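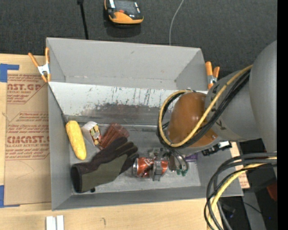

The gray bin on the light table, Monday, before lunch. Corn at the left end, can on the right, glove in between.

Workshop notebook, Monday, 11:20

Started the week with the sorting bin, as promised, and I'm writing it up while the coffee is still drinkable. The plan for September is to get the mixed-odds sets for the Platudard shelf into proper order, and that means deciding at last what goes in each set and what goes back to the cupboard. We have let the cupboard get away from us a bit (I include myself in that, I'm the one who keeps bringing things in from home).

Today's set is a small one and I'm rather fond of it. There is the ear of corn, very yellow, which I like to have in every set if I can because everyone finds it right away and it cheers the whole bin up. Then the little white container with the yellow shapes on its dark panel, the reddish ribbed tumbler, the big work glove and the soda can. Five things, five quite different shapes, and I think that's the right size for a set. The old list from Kovach had 20 items in a single bin and you spent half the morning digging.

Notes on the pieces, so I don't have to work it all out again next time:

Glove. It takes up more of the floor than anything else in there, and when it lies diagonally the fingers get over the edge of the tumbler. I don't mind that. If someone wants a tidier layout, put it in first and flatten the cuff. The olive side is the one I've put on the label, as the dark side doesn't tell you much when you're looking for it in the cupboard. Its partner is still missing, please look in your coat pockets!

Tumbler. Goes in on its side. Standing up it gets knocked over sooner or later and then it's on its side anyway. I'd like a second one in another color, and Osedico has them at 90 cents each if we take 50, but what on earth would we do with 50 tumblers.

Can. The body is looking a little crumpled to me. Fine for now, I'd just keep it out from under the heavier sets when things get stacked. Spare cans are on the lower shelf behind the tape.

Corn. No complaints. Leans nicely against the wall at the left.

White container. I want to write "small white container, printed" on the sheet and leave it there. We had a long discussion last month over what to call it and I don't care to have it again.

The bin itself is due for some attention. The pale slope at the back has scratches running down it and a big smudgy patch low down, gray going to brown. I'll try dish soap and the soft brush first, and if that does nothing we'll live with it. The walls are good, only small scuffs. Majimbun's catalog has the next size up but it would hang over the table, so no.

Still to do: label for the glove, new sheet for the lid, count the leftover stickers (the box said 1,000 and I have my doubts), and ask whoever borrowed the soft brush to bring it back to the hook by the sink. I'll start on the second set after lunch.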